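Bench & Cell Forum > Arms and Grippers > Kits and Services

Thread: Nolura soft goods kit – anyone actually running one?

padfoot_shop
Looking at the Nolura kit for handling padded stuff. Gripper, fingers, the controller box and the "teach by doing" software. We do seat cushions and a few odd shapes, all sewn, all squishy, no two the same. Sales guy was nice but wouldn't give me a straight answer on cycle time. Small shop, one line, can't afford a toy. Anybody got hours on it?

tinsnip
Had one on trial in March. Short version – the fingers are good, the software is half done. Picks up foam fine. Picks up foam with a slick cover less fine. Support answers email though, same day most times.

quillback
Depends what you mean by squishy. Stiff foam with a shell on it, sure. Floppy pillow, forget it. What are your parts like, how heavy?

padfoot_shop
Stiffer than a pillow. Dense foam, quilted top, fat edge around the bottom. Light enough to lift with one hand but awkward. People grab them by the edge.

quillback
The edge is your friend then. Go for the edge.

tinsnip
^ this. Don't let them sell you the wide fingers for the top surface. Tried it, slid off half the time.

gantry_goose
Going to be the grump. We paid for the Nolura kit plus the Brumlow service plan on top and I'd send both back if I could. 3 site visits before the thing would hold a calibration. Brumlow blames Nolura, Nolura blames the table. The table! It's a table.

tinsnip
Was it bolted down?

gantry_goose
No it was not bolted down, the quick start says "any level surface." Their words.

moss_and_wire
We're doing the paid pilot, the one where you get the kit and lab time and they log everything. Dark gray padded parts, ribbed edge all the way around, pretty close to what the OP is describing. A pair up on the low table and more on the floor next to it. This is from our side of the glass:

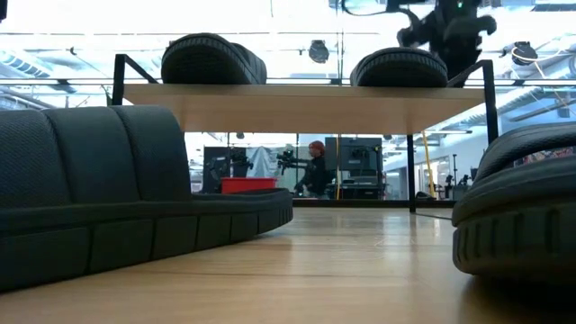
Vol. 5, No. 3

Ignore the line above, it's off the pilot newsletter, came along when I pasted. Anyway. Gripper comes in from the top on ours, which I didn't like on paper. One finger reaches down toward the part. I'd have picked a side approach but the ribs give it something to catch on, and the smooth part of the top gives it nothing. So same advice as quillback, edge edge edge.

padfoot_shop
That's super useful. Is that table part of the kit?? Looks like something out of a break room lol

moss_and_wire
Not part of the kit. Pale wood top, black metal frame, ours. Low table means people can see over it and the arm still gets to the parts. And no, not bolted, before anyone asks.

gantry_goose
See!! Not bolted.

tinsnip
One lab getting away with it doesn't make it a good idea. Put a load cell under there and come back to me.

gantry_goose
I'll put my invoice under there.

quillback
moss – dark gray parts, is the vision ok with that? All the parts being the same color would worry me. And that ceiling is bright.

moss_and_wire
Mixed. Two dark parts close together, it sometimes wants to call them one part. Fix was spacing plus retaught examples. They say 30 examples per part, we needed 100 for the worst one. The bright ceiling hasn't been the problem I figured it would be. Shiny floor has, a little, when parts are down there. We moved the camera mount twice.

padfoot_shop
100 is a lot of afternoons.

moss_and_wire
It's one afternoon if two people swap off. Boring though.

srs_dave_no
Has anyone compared to the Srisuk fingers? Cheaper, fit the same wrist plate. I've seen them on rubber boots and they did ok. No teach software, you write your own picks.

tinsnip
Srisuk are fine if you have someone who codes. Pads wear quick. Budget for spares.

quillback
I'd disagree on wear, mine are at 5 months and still grippy. But I'm on fabric all day, nothing with a molded edge. Ribs will chew them up I bet.

srs_dave_no
What about Astero, they do a lease now right

gantry_goose
Astero lease reads great till you get to the part about who pays for shipping the arm back. Read it twice. Then read it agian.

tinsnip
Goose hates everything but he's right on that one.

padfoot_shop
OK so where I'm at. Nolura pilot instead of buying, narrow fingers, go for the edge, skip the Brumlow plan. Does the pilot let you bring your own parts or do you have to use theirs?

moss_and_wire
Your own parts, yes. Send them ahead, they want a few spares of each. Ask for the log files up front too, in writing. We had to ask three times and got them in a format nothing opens.

quillback
And ask for cycle time on YOUR part, with the regrips counted. They like to quote clean picks only.

moss_and_wire
Yep. Ours looks a lot slower once you count regrips. Still worth it for us, we're not a line though, nobody is waiting on the next part. You would be.

gantry_goose
And bolt the table, apparantly.

tinsnip
Thank you.

padfoot_shop
Haha. Calling them at 9 tomorrow, will post what they quote me.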